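Wokport Bakery Drops the Onion Roll, Then Thinks Again

Wokport Bakery on Miranda Street stopped selling its onion roll on a Wednesday in May. By closing time the following Tuesday it was selling them again, and the line ran past the shoe repair place.

The roll has been on the shelf since the shop opened. It is flat, a little oily, and heavy enough that regulars buy it in ones. Owner Nima Jalali says it never sold especially well. Customers praised it, asked after it, told their out-of-town relatives about it and then bought a cinnamon twist.

"Everyone loves the onion roll," Jalali said. "I was throwing out half the tray every night."

So he took it off the board and put in a pretzel bun with everything seasoning, priced at 90 cents more. There was no announcement. The first complaint came at 6:40 a.m., ten minutes after the doors opened, from a man who conceded he had last eaten an onion roll at Thanksgiving.
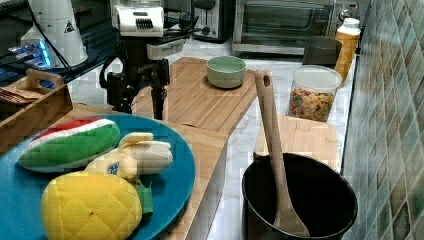

A plush watermelon slice on a teal plate, with a bamboo cutting board close by.

By the weekend a petition was taped up at the Fimberg laundromat across the street, with 1223 signatures on it. Jalali read the whole thing over two evenings and recognized his dentist, his landlord and his own sister-in-law, who gets her bread free. He also found a fair number of people from Asach, which is a 40-minute drive and has two bakeries of its own.

The pretzel bun was not doing badly, for the record. It sold out three mornings running. But the phone kept ringing during the bake, and one caller wanted to read a poem.
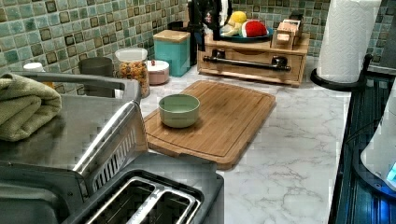
Jalali gave in on Monday night and mixed dough for 200 rolls, twice the old daily batch, on the theory that people who sign things should be made to eat them. They were gone before nine. A second batch went by lunch. Several buyers asked whether he could also bring back the old poppy seed stick, discontinued in his father's day, and were told the kitchen was closed -- at 11 in the morning.

The recipe is unchanged, down to the onions being cooked the night before. The price is not. A roll now costs the same as the pretzel bun, and the petition has yet to address this.

Jalali has set some terms. The onion roll will be baked every day through the end of summer, and he will keep a tally by the register where everyone can see it. If the rolls pass 2000 by then, they stay. If they don't, he says, he will tape the tally up at the laundromat, next to the signatures.

The bakery opens at 6:30 a.m. and is closed Mondays. Onion rolls come out at seven, and there is a limit of six per person.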